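Care of household scissors
January 2025
By the Lurnero workshop desk

Most scissors that will not cut are not blunt. The usual fault is a loose pivot, which lets the blades part under load so that the cloth or paper folds between them. Check this first. Hold one handle level, raise the other and let it go. On a correctly set pair the free handle drops part of the way and stops. If it falls shut, tighten the screw by an eighth of a turn and try again. Riveted pairs can be closed up with light taps of a small hammer over a steel block, but go slowly - an overtight rivet is hard to free.
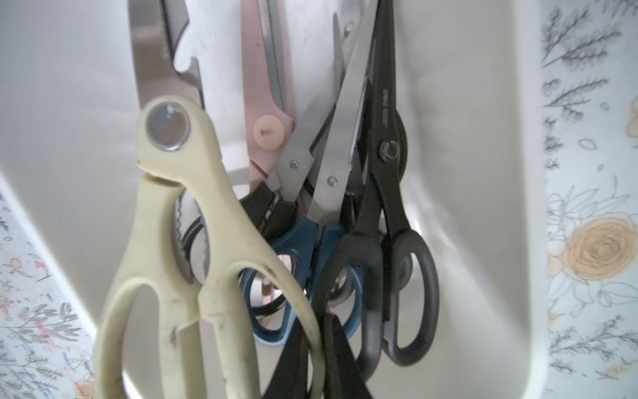 One reader reported that the drop test misled her on a pair gummed up with parcel tape residue, and that the handle only moved freely after she had wiped the blades with white spirit. She now cleans before testing.

That order is correct. Wipe from the spine towards the edge, dry fully, then put one drop of light machine oil on the pivot and work the blades 12 times. Kitchen pairs should have food-grade mineral oil instead.

For sharpening, use an 800 grit stone and work only the outer bevel, keeping its existing angle. General-purpose blades are often near 60 degrees. The inner faces are hollow ground and must not be flattened. A 3,000 grit stone will remove the burr, though closing the blades gently once or twice does nearly as well. 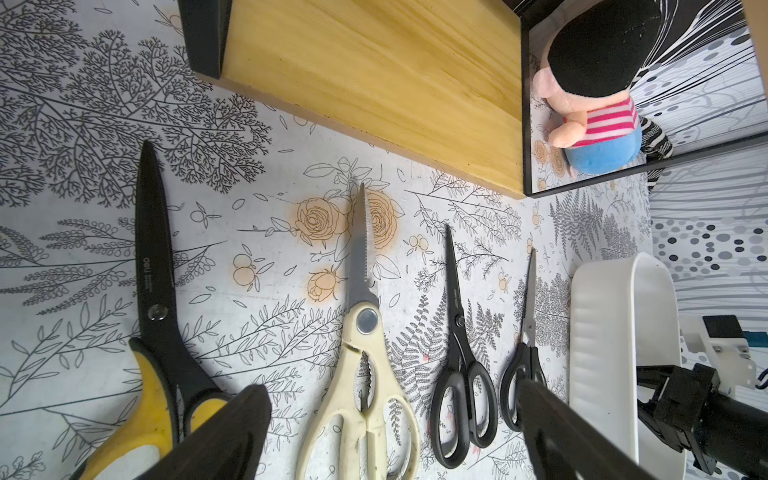

Serrated edges should be left alone on a flat stone, which takes the tops off the teeth. Sharpen the plain blade and leave the toothed one as it is. Identify the pivot before starting, too: the yellow and black pair has a screw, while the cream-handled kitchen shears are held by a large rivet. Grime on plastic handles comes off with washing-up liquid and an old toothbrush. Dry around the pivot straight afterwards and oil it again.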